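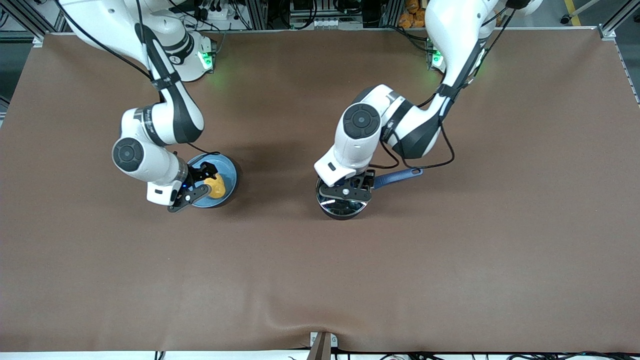
How often should the gripper fingers on a two-arm cell be checked? At the start of every shift by eye, and with a gauge every 35 operating hours.

The Flirnstead workshop maintains one two-arm cell, known internally as Jorkus. This thread sets out the maintenance routine in force from 23 May 2022. It replaces the notice posted in March.

1/ Before power is applied, the operator walks the perimeter and confirms that the table is clear. Tools left on the frame rail are to be returned to the cabinet.

2/ Both arms are powered up together. The indicator light on each base must show green before any motion is requested. If one light stays dark, the cell remains off and the fault is logged under that arm, right or left as the robot has them. From the front of the table the robot's right arm is on the viewer's left. Several log entries have confused the two.

3/ Fingers. Close each gripper on the test block at low force and look for daylight between the fingertips and the block. Worn fingers are replaced in pairs. Bowls and pans are held by the rim in this cell, so wear shows first near the tips.

4/ Finger screws are tightened with the small torque driver, marked with paint pen and entered in the log. A broken paint line at the next check means the screw has moved. Do not simply repaint it.

5/ Cables. Each arm is moved slowly through its full range with one hand on the stop button. The cable loops must follow the arm without pulling tight or catching at the elbow. Ties are to be snug, never crushed down. In March a tie set too close to the left wrist cost the cell seven days.

6/ Table covering. Wipe with a damp cloth only. A fold in the covering is smoothed out before the height check is run, as the check reads the surface and will record a fold as a change in table height.

7/ Height check. Each arm touches the surface at the taught points with the Ninton probe fitted. If any point has drifted beyond the limit on the cell card, repeat the check once. If it drifts again, call the duty technician. Operators do not reteach points themselves.

8/ Spare fingers are kept in drawer 86. The last pair in the drawer is not to be fitted until a new order has been placed with Assunção.

9/ The full procedure is filed as document 361 at the workshop desk. Corrections should be submitted in writing, with the step number.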